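First choir rehearsal in the new hall tonight and I'm still humming! Sadia had us warm up with the silly vowels again, and then we went straight into the Skikley carol, all seven verses, with Kathleen holding the alto line as if she'd been singing it since birth. I came in early on verse two (again) but got away with it.

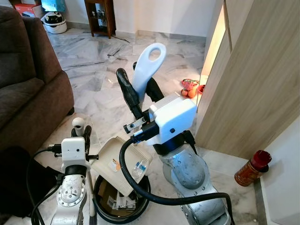
Last changed: Dec 3, 2025

The descant at the end gave me proper goosebumps. Arsen wants it slower, Sadia wants it faster, and I'd happily sing it either way until midnight. Walked home along the canal with the tune going round and round. Must learn the last verse by heart before next week, and find my black folder.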